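The Arm at Plondeck: A Gallery from the Packing Room Project
In simulation, the gripper has hold of a flat white bar near one end, with a row of puffy purple letters along the far side of the table.
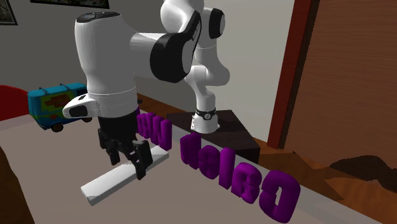
The table
The tabletop in the simulated room is smooth, pale grey and nearly all open space. Packers at Plondeck looked at it on the screen in the break room and laughed, then went back to benches with tape guns, label rolls, a scanner on a curly cord and whatever the last shift left behind. The arm has been given a bar, a toy van and some letters to share its table with. Our people share theirs with the rest of the order.

I have been on the packing floor long enough to see two earlier systems arrive with a slide show. I'm willing to be shown that this one is better. So far I've mostly been shown the screen.

The grip
Two ridged black fingers close around the bar. A packer does the same thing with one hand while reading the next slip. The company that set up the trial, Ruangrit, told us the grip is the hard part and the rest follows from it. On our line the grip has never been the hard part. The hard part is a carton that came in crushed, or a part number that matches the slip but not the part, or a customer who wants the strips bundled a certain way and told the sales office and no one else.

The room
Purple letters, a turquoise toy van with a luggage rack, pictures on a plain grey wall, a wooden floor. It looks like somebody's house. Plondeck's floor is painted concrete and it slopes toward the drain at bench six. We asked if the slope would be put into the simulation. We were told it could be. As of December it had not been.

The number
In the trial report, the simulated arm handled 2,000 bars. The report says 413 of those runs needed a reset. I read that page twice, then went looking for a definition of "reset" and didn't find one. If it means a dropped bar, that's one kind of problem. If it means the program was stopped and started over with everything back in its place, then I'd like to know who does that job when the arm is bolted down next to bench two. My guess is it will be one of us, on top of the packing, at the same rate of pay.

The job title
There are 19 packers across both shifts. The project plan calls some of us "cell attendants" in the second phase. The new job sheet lists clearing jams, loading bars, wiping down the gripper and logging faults in Wendier, the software that runs the arm. Packing is still listed too, at the bottom, under "as needed."

A few people want the change. Lifting long bars all night is hard on the shoulders, and I won't pretend otherwise. If the arm takes the bars and leaves the rest alone, there are people here who will sleep better. I'd sign up for that version myself. What I can't find in the plan is a line that says the hours saved will go back to the bench. The word that keeps coming up is "redeployed," and when we ask where to, the answer is that it's too early to say.

The visit
Four of us went over to the Ulten plant, where an arm has been on the floor for a year. It works. It was working when we came in and it was working when we left. We also saw a woman standing beside it the whole time, straightening bars so they reached the gripper at the right angle. She was quick and very good at it. In the Ulten figures, her work is counted as the arm's.

I asked her if she liked it better than packing. She said it was quieter, and that she missed having someone across the bench to talk to. She also said the stool was new, and that she'd had to ask for it for months.

What we asked for
The list went to the plant office with signatures from both shifts. Put the slope and the clutter into the simulation before any floor is marked. Tell us what a reset is. Count the attendant's time in the cost of the arm. Let packers try Wendier before it's finished, while the menus can still be changed. Put the pay grade for the attendant job in writing.

We've had a reply to the first item and the fourth. The slope will be "reviewed." Two packers from each shift can have an hour with the software, at 6 in the morning, which is after one shift has been up all night and before the other has had coffee. We're sending people anyway. Names go on the sheet by the time clock.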